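Workshop notebook, June, started just after lunch

Right, indigo again. The Hajji vat was flat this morning, no coppery skin on it at all, and the paper strip came out a sulky grey-green that never turned. I had a feeling yesterday when the last of the linen napkins came up patchy, but I was tired and blamed the linen. Should have gone with the nose, it smelled of nothing much.

So, for the record: fed it with fructose at ten, another spoon of lime, slow stir, lid on. Temperature was down at 21 when I started, no wonder it was asleep. I wrapped it in the old duvet and by one o'clock it was up a bit and the liquid underneath had gone that lovely murky yellow. Not there yet, but alive! Ntombi says I should stop opening the lid to look and she is right, and I opened it twice more while she was saying it.

While it was warming up I got on with the scouring. The Cusness wool (the second bag, the one with all the bits of hay in) went through 3 changes of water with a squirt of the eco washing-up stuff and it's come up a good creamy colour, a lot better than I expected from the state of it. 95 g lost on the first half kilo once it had dried, so there was plenty of grease in there. I need to take that off before I work out the mordant or all my percentages will be wrong again, as they were for the whole of the Flolmont order. Ntombi has pencilled the dry weights on the bag labels so please use those, everybody, and leave the weights on the invoice alone.

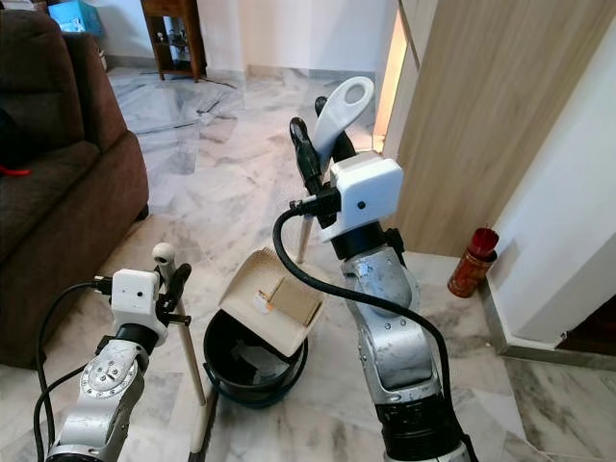
Black bucket on the marble floor, pole upright beside the rim.

Madder next. I've been wanting to try the Geltia root against our usual, same wool, same alum, same pot size, and finally did it this week. Ours gives the brick red we all know. The Geltia one is pinker and a touch thin on the first dip, but a pinch of chalk pulled it round nicely and the second skein is really handsome – warm, almost a tomato. I kept both at 63 and didn't let them creep up, and neither of them went brown on me, hooray. The exhaust bath is still a decent peach so I've left some silk offcuts in it overnight. Swatches are pinned in the back of this book, page after the walnut ones. The label on the third is wrong, it says chalk and it had none.

Walnut is going mouldy again, by the way. I skimmed it and gave it a boil. It will probably be fine, it always has been, but the smell is something else and I'd rather it lived outside now the nights are mild.

Things I want to get to tomorrow: dip test on the Hajji vat first thing, before tea. If the strip goes green to blue inside a minute then start with the cotton, short dips, and leave the linen till the afternoon. Mordant the scoured wool. Ask Ntombi where the good pH strips went, the ones in the drawer are the swimming pool kind and I don't trust them above nine.

Also we are nearly out of lime.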